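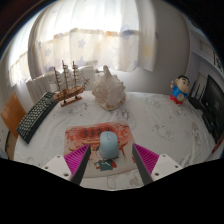
The pale blue mouse on its pad, by the window.

From: Kimutai Ndung'u
To: Skonulier parish records list
Date: 24/07/2021
Subject: Re: Typing the Itlow burial registers, which spelling to keep?

Dear all,

Thank you to everybody who answered my first message in January. I am sorry that I was silent for so long. I wanted to finish the first book before I wrote again, because many of your questions were about things I had not yet seen in the pages.

The first book is now finished. It has 3,814 entries, and 470 of them have a surname that I could not read with certainty. I have marked each of these with a question mark in the last column. Please do not copy them into your own family trees without looking at the scan.

Dovura wrote last week:

> I still think we should correct the spelling of the surnames
> when it is obvious what the clerk meant. If a person searches
> for Cordier and the book says Cordiar or Kordier, he will never
> find his grandmother. The transcript is for searching. For
> scholars there is the scan. Also, can you tell us what you do
> with the ages of small children? In the book for Skonulier we
> wrote 0 for all of them and now I regret it.
>
> And please, what do the crosses in the margin mean?

I understand the argument about searching, but I do not agree with the solution. The same family is written Cordier in one line and Cordiar a few pages later, and I believed at first that this was one tired clerk. Then I compared the baptisms, and there were two families. They lived in different streets and the fathers had different trades. If I had corrected the name on the first day, I would have joined them for ever, and the next person would have no way to know it.

So my proposal is two columns. In the first we type exactly what is on the paper, also when it is clearly a mistake. In the second we put a standard form, and the search looks at both. It is more work, I know. For the first book it took me 13 evenings to fill in the second column, but many of the names repeat and one can copy down.

For the ages I do the same as for the names. If the clerk wrote "7 weeks", I write "7 weeks". If he wrote only "infant", I write "infant". I do not calculate anything. In Skonulier, I am afraid, somebody will have to go back to the scans for every zero. I can take the letters A to D if this helps.

Now the crosses. I have looked at them for a long time and I have three guesses. A cross may mean that the fee was not paid. It may mean that the burial was in the old ground, behind the chapel. Or it was made much later, by a person who was checking the book against another list. I prefer the last one, as the ink is more brown than in the entries and the crosses stop in the middle of a page. But I have no proof. Does any other book have them? If you find one, please send me the page number, and say if the cross is to the left of the date or to the right.

Some smaller points, so that we all do it the same way:

Abbreviated first names stay abbreviated. "Wm" is "Wm".
A word that is crossed out goes between square brackets, if you can read it.
If a line is empty except for the number, type the number and leave the rest blank. Do not skip the line, or the numbering will move.
Use only the day, month and year columns for dates, never the notes.
Save a copy under a new name every evening. I lost one whole page in the spring and it was a page with very difficult writing.

There is one more question, about the second book. The lower corners of the last pages have damage from water and in several places the name of the father is gone. Should we fill it from the baptisms, when we have them? I would say yes, but only in the second column, and with the word "supplied" after it. I would like to hear what the others think before I start, as I do not want to do it twice.

I will send the file of the first book to anyone who asks. It is a plain spreadsheet without colours.

With kind regards,
Kimutai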